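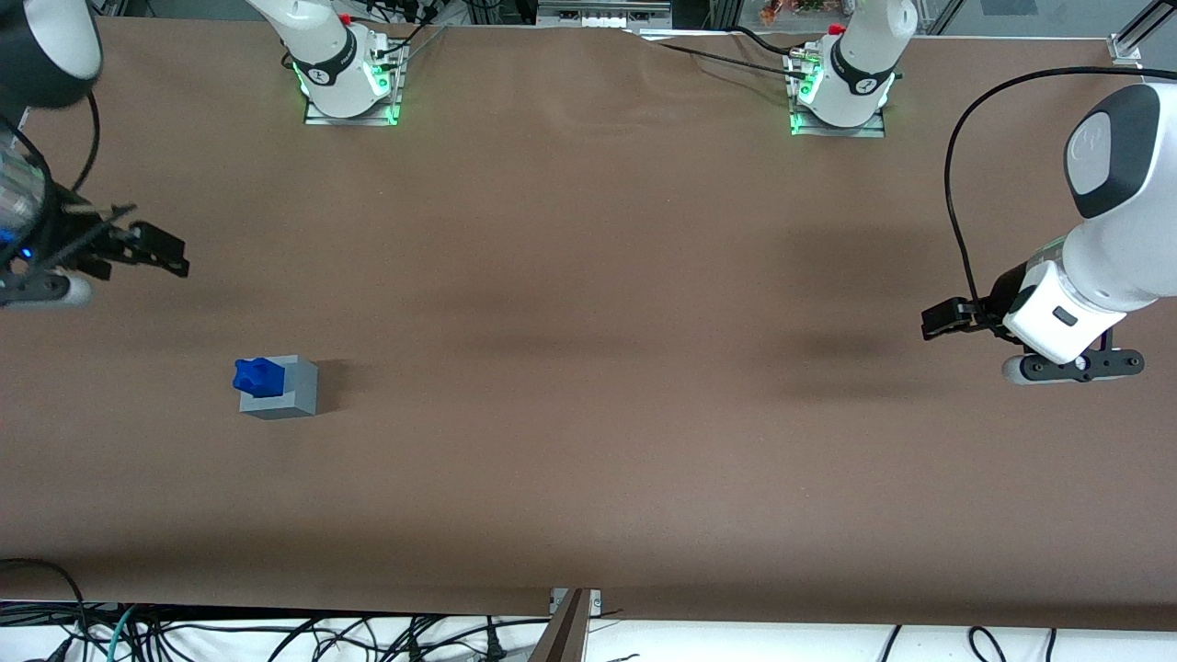

Gray cube with a blue piece on top.

Hendus takes over Gamance brake parts distribution

July 13, 2019

Hendus has signed a distribution agreement with Gamance for its full range of brake pads, discs and wear sensors. The agreement replaces the earlier arrangement, under which our branches bought Gamance parts through Papadakis and could order only the items that Papadakis kept in stock.

The new range has 302 part numbers. Of these, 67 were not available from us before, most of them rear discs and sensors for light commercial vehicles. Workshops that have been ordering these separately can now add them to a regular Hendus order, with the same cutoff time and the same delivery run.

Prices for parts already in our catalog stay the same until November. After that, the Gamance price list will be updated together with the rest of the braking section. Customers with a signed annual contract keep their discount group and do not need to sign anything new.
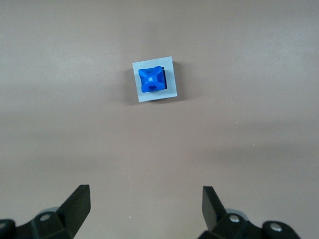

Pale square tile on a tabletop.

Part numbers

Gamance parts will appear under the manufacturer's own numbers. The old numbers with the Papadakis prefix will still work in the search field of the online catalog and will lead to the matching part. Please use the new numbers on return forms and warranty claims. A claim sent with an old number will be accepted, but it has to be matched by hand and may take longer to process.

If your workshop uses Zisico for stock and invoicing, the updated catalog file can be downloaded from the customer area. Import it as a supplier update and leave the option for deleting existing items unchecked. Your own shelf locations and minimum quantities will be kept. Customers on an older version of Zisico should install the latest update first, as the import will stop at the sensor section otherwise.

Orders and returns

Open orders placed under the old arrangement will be delivered as confirmed. Back orders will be moved to the new agreement, and each customer will receive a new confirmation by email with the expected delivery date. Check the quantities when it arrives, especially on disc orders, where some items that used to be sold singly are now packed in boxes of 2.

Parts bought before the change can be returned on the usual terms, in the original packaging and with a copy of the invoice. Opened boxes of pads cannot be taken back unless there is a fault.
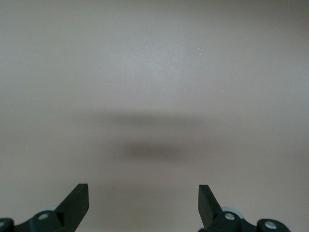 The central warehouse will hold the full range. Branches will carry the faster-moving pads and front discs, and anything else can be sent over with the evening transfer for collection the next working day. Orders of Gamance parts above 200 dollars are delivered free of charge within the regular delivery area. Smaller orders go out at the standard rate or can be picked up at the counter.

A printed supplement to the braking catalog is available at all branches. Customers who receive the main catalog by mail will get the supplement with their next monthly statement.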